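October 23, 2018
Laundry table, second round. Notes by Shabnam, with grumbling.

Started from Máté's claim that the order you fold in makes no difference as long as everything gets folded. I don't believe it, and I don't believe the opposite either, which is what Georges has been telling everyone since January (big things first, always, no argument). Neither of them has ever written anything down. So I'm writing it down.

Load is the usual mixed one from the shelf: shirts, dark stuff, whites, one coat. Rule for today was no pre-sorting on the floor. You take from the basket, you fold or hang, you go on to the next thing. Elie wanted a "maybe" pile. I said no. By the time I came back from the phone there was a maybe pile.

Plaid shirt was on top. I would not call it a good first item. Cuffs and sleeves end up everywhere, and a check pattern is supposed to help you line up the halves (Huệ's theory) but in a bunched shirt I can't find a straight line to save my life. Her answer is that you shake it out first. Fine, but then shaking out is a step and ought to go on the sheet as a step, and it isn't on the sheet.
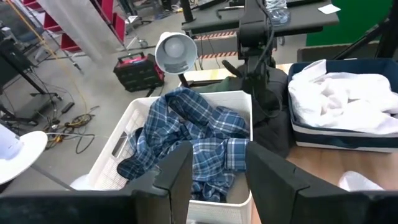
Plaid shirt in the white basket, whites in the striped bin, dark item on the table between them.

The fabric bin. I have complained about it before and will again. It was bought to hold finished whites and what it holds is rumpled whites. Soft sides, so people stuff it, and once a thing is stuffed it counts as put away in everybody's head. Georges says the stripes make it look tidy. That is exactly my problem with it. The plastic basket has holes and you can see through to the mess, so the mess gets dealt with.

Proposal: swap them. Whites in the plastic one, unsorted in the fabric one. Máté says this will change nothing. Possibly so. Try it Thursday.

Dark things: left in a heap again. They always get left for last and I have never heard a reason that survived a second question. Lint is the reason given. Nobody has shown me lint.

Now the coat. The sheet from Derix says "fold in thirds, sleeves in." I'd like to meet the coat they wrote that for. With heavy cloth like ours the sleeves won't stay in, the middle bunches up, and you end up with something the shape of a loaf. I held it up by the shoulders, I held it by the hem, Elie had a go at it flat on the table and used up most of the table. My opinion is that a coat belongs on a hanger and has no business in a folding load at all. Huệ disagrees, says people do fold coats, for suitcases for instance. OK. Then the test should be whether it fits the suitcase, and we have no suitcase.

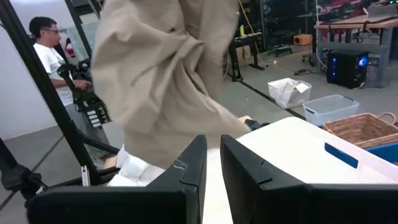

Khaki garment, bunched in the middle, one long section pulled out to the right. White cloth underneath.

Also for the coat: the white cloth should not be under it. Whichever piece you pick up second comes up together with the first if you aren't careful. I put this in the last notes too and it got a tick next to it, so somebody read it.

Numbers, such as they are. I allowed 16 minutes for the load, going by Georges's figure. I don't trust the figure, he got it from doing towels. I have no time for today because of the phone, and I'm not going to make one up. Would want at least seven clean runs before I say anything about order, big first or otherwise.

To do:
- add "shake out" to the sheet, before "lay flat"
- swap basket and bin (me)
- borrow a suitcase, ask at Yammine
- Elie to say what the maybe pile is for, in writing
- darks FIRST next time, only to see who objects

Added later, from Huệ: "Lint is real. Will bring proof." Waiting.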